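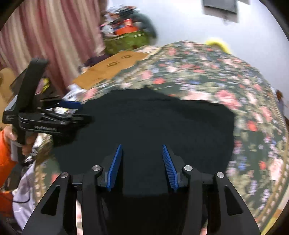 Uma leitora do guia Modley escreveu-nos que dobrar roupa preta sobre uma colcha florida lhe poupa a vista, pois os contornos se veem logo, e nós concordamos de bom grado!

4.2 Dobrar uma peça grande em cima da cama

1. Estique primeiro a colcha, com calma, até às pontas.
2. Estenda a peça preta bem aberta e alise as ondas da beira com a palma da mão.
3. Traga um lado até ao meio, depois o outro, e dobre ao comprido.

Nota: se usar a caixa Teruvell (ref. 1233), dobre mais uma vez.

Cuidado: não puxe pelos cantos, que o tecido deforma.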